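Open day at Brusby: tiles, tea and a very big kiln

I had been trying to get to the Brusby open day for years and something always came up, so when Tahmineh Farahani from our evening ceramics class said she had two spare places in her car this June, I said yes before she'd finished the sentence. Woo-jin Yoon took the other one. We left at six in the morning with a bag of boiled eggs and the wrong directions, and still managed to be near the front of the line when the doors opened!

Brusby has a number of workshops on the one site, and on open day you can wander between most of them. The tile works is the part people come for, but we did the whole loop first. 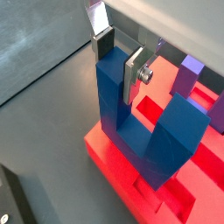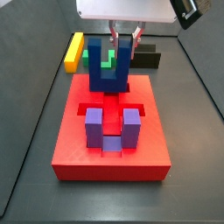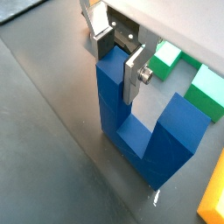
Blue blocks and metal grippers.

The tile works sits at the far end of the yard, in a long brick building with windows all down the north side. You smell the clay before you see any of it (Tahmineh claims she could smell it from the parking lot). Our guide was Virgil Pascu, who has been pressing tiles there since he left school and talks about clay the way some people talk about their dogs. He started us at the mixing room, where the raw clay goes through a mill and then rests in plastic sheeting for 3 weeks. I asked what would happen if you skipped the rest. He went to a shelf and brought back a tile shaped like a potato chip.

Then the pressing room, which was my favorite. They still have the hand presses, huge cast iron things with a wheel on top, and one of them was working all day. You put a slab in, spin the wheel, and there is a wonderful soft thump you feel in your feet. Everyone who wanted a turn got one. Mine came out with a thick corner and a thumbprint, and I've never been so pleased with anything. They're firing the visitors' tiles in the next batch and mailing them out, so I'm watching the mailbox like a kid.

Upstairs is the glazing floor. Catinca Gavrilă does most of the green and brown glazes and was painting a border for a hotel stairway while she talked to us, never once looking worried about her brush. The order is for 400 tiles and she does every leaf freehand. She let us handle the test pieces, trays and trays of them, each with a code scratched in the back. One green, which they call Pretisura, changes completely depending on where it sits in the kiln: nearly olive at the bottom, bright as a new leaf at the top. Woo-jin wrote down as much of the recipe as she would give him. She left out one ingredient and was very cheerful about it.

The kiln itself was cooling when we got there, so we could stand close. It's the size of a garage. A full firing goes past 1000 degrees Celsius, then they leave it shut for 2 days, and Virgil told us the hardest part of the job is keeping people from opening the door early. The brick arch inside was rebuilt a while back by Zihan Li, who was there too, answering questions from a crowd of serious kiln people with notebooks. I understood maybe a third of it. There was a long discussion about expansion gaps that I'd happily listen to again.

Lunch was in the old packing shed: lentil soup, flatbread, and an apricot cake that was gone by one o'clock, so go early. The tea was free and there was plenty of it. We sat next to a couple who were redoing their kitchen floor and had brought a broken tile from 1 corner of it, hoping for a match. Virgil turned it over, looked at the ridges on the back and said it was a Nolau, a factory that closed long ago, and that he had a box of the same pattern in the attic. They followed him out holding hands.

We finished in the seconds shop. Everything there has a flaw of some sort, a pinhole or a drip or an edge that wandered, and the prices are very kind. I bought a stack of the brown ones for the shelf behind my stove. Tahmineh bought so many that we had to move the bags around to get Woo-jin back in the car.

If you're going next year: wear shoes you don't mind getting dusty, bring cash for the seconds shop, and put your name down for the hand press as soon as you arrive. The stairs to the glazing floor are steep, but there's an elevator around the back if you ask at the desk. Parking is in the field behind the yard, and the last tour of the tile works leaves at half past three.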